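Gears on Cloth: Sorting a Mixed Box of Transmission Parts

Reading time: 4 minutes

A mixed box of gears is cheap for a reason. The parts come out of scrapped gearboxes, canceled orders and cleared workshops, and the paperwork has usually gone missing somewhere along the way. What remains is metal and plastic in several forms, some of it usable, and a buyer has to establish which is which with hand tools and patience.

Bastien Hoarau has been buying such boxes for his repair shop in Skindness for years. His method starts with the surface. He lays heavy gray cloth over the bench before anything is unpacked, and it stays there until the last part has been bagged. A bare steel top will nick a tooth tip, and a small gear dropped on one can roll a long way before it stops.

"I wash the cloth in December," Hoarau says. "The rest of the year I shake it out."

The first pass is by form. Spur gears have straight teeth parallel to the shaft and go in one tray. Bevel gears, cut on a cone to turn a drive through an angle, go in another. Anything in plastic is kept apart from the metal, as steel swarf will embed itself in a softer tooth and act as an abrasive once the gear is running.
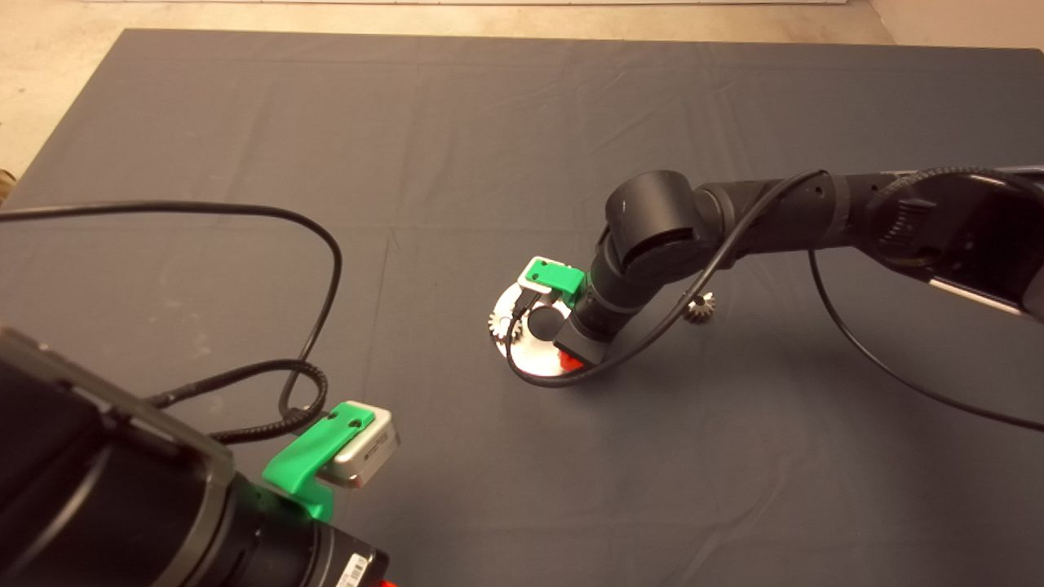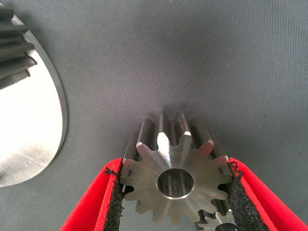 Cleaning comes next. A stiff nylon brush and a mild solvent will lift old grease from between the teeth of a metal gear. Plastic gears get warm water and dish soap only, and are left to dry overnight. Wire brushes are kept for castings and housings. On a finished flank they leave scratches that later look like wear.

Measurement is where most of the time goes. For a spur gear, count the teeth, add 2, and divide the outside diameter in millimeters by the result. The answer is the module. If it falls close to a standard value, the gear is probably metric. If it does not, try the inch system before assuming that the part is worn – diametral pitch is the same sum turned over, with the diameter in inches. The rule holds for standard tooth proportions. Gears cut with a profile shift will give a misleading figure and need a mating part to check against.

Bevel gears are less obliging. Most are made as matched pairs, and a single one is of limited use unless its partner is elsewhere in the box. Hoarau puts singles aside and goes back to them when the whole lot has been sorted.

Inspection is done by eye under a low side light. A polished band along the middle of the flank is normal running wear. Small pits near the pitch line are an early sign of surface fatigue, and a gear with pits on every tooth is scrap. Check the bore as well. A keyway with rounded corners has been running loose, and the shaft it came from was likely no better.

A box of up to 800 parts takes Hoarau 4 evenings. He stores the sorted gears in shallow Fukholm drawers, one module to a drawer, each lined with an offcut of the bench cloth. Steel parts get a wipe of light oil. The labels are handwritten and give module, tooth count and bore, in that order – he has tried printed ones, and they lifted in the oil.

Related articles

Reading Wear Marks on Plain Bearings
Usunum Calipers: A Year on the Bench
The Szulc Drawer Cabinet, Rebuilt
Solvents for the Small Workshop
When to Scrap a Keyed Shaft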